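Keep the old tower

Every January people put working desktop computers out at the curb. I think most of them should stay in the house, or at least be opened before anyone decides. A tower is a metal box with parts in it, and most of the parts come out with one screwdriver.

The usual complaint is that the machine is slow. Often it is short of memory. A used stick for an older board costs me 20 dollars at Gristard, and fitting it takes 10 minutes with the case lying on its side. 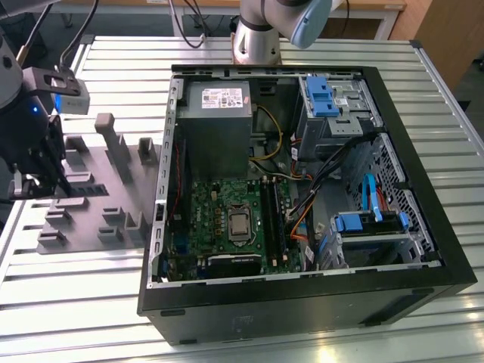 Compare that with a new small computer, where the memory may be soldered down and the case is glued shut. When one part goes, all of it goes. I paid 30 dollars to have a sealed Solheim mini looked at, and the answer was to buy another one. The old tower in my hallway has had two drives and a power supply since then.

The other thing people need is a decent place to work. Clear a table and give every tool and loose part its own slot or tray. Screws left in a pile get mixed up, and then the case goes back together with three missing and never closes right again.

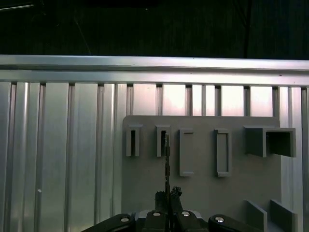
I will admit that towers are ugly and take up floor space. The cables inside are a nuisance too, and on some boards you have to push a whole bundle aside to reach the memory. None of that is a good reason to spend 100 dollars or more on a replacement. Take the side panel off first and look. 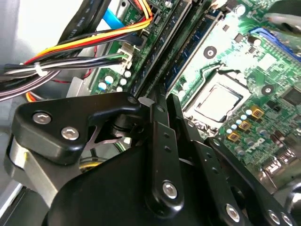
Memory slots and power supply wiring inside an open desktop case.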